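Sorting the fruit: what we did in Trirkbridge

When I started this project I thought sorting fruit would be the easy bit. My question was simple enough - if you tip small citrus out in a mixed heap, what do people go by when they sort it? Size, colour, or how it feels in the hand?

I got the fruit from the market at Vallness over 30 days in March, a bag or two at a time, and kept a tally as I went. By the end the tally stood at 3,892 pieces handled, which sounds mad but a lot of them were the same tangerines going round again! My target had only been 1,000, so I was quite pleased with that.

For the mixed heaps I put other things in with the citrus, mainly cherry tomatoes and pale chunks of starchy food. I wanted to see if the odd ones got pulled out first or left until last. Everything went on a patterned cloth, as Rathore's handbook on sorting says a plain one makes it too easy.
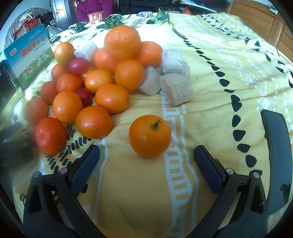

Fig. 2. Mixed heap on the yellow cloth, with one tangerine set apart.

The tomatoes came out early nearly every time, even when they were wedged in between bigger fruit. The pale chunks were a different story - people spotted them straight away but left them lying there and went for the oranges (I did it too, when I tried it myself).

Colour mattered less than I'd guessed. The deep red-orange tangerines and the bright ones mostly ended up in the same bowl, and size won in 19 of the Nindness sessions. Stems threw people a bit, and a few made a separate group just for fruit with the stem still on. I hadn't left a column for that in my table, so those went in the notes at the back.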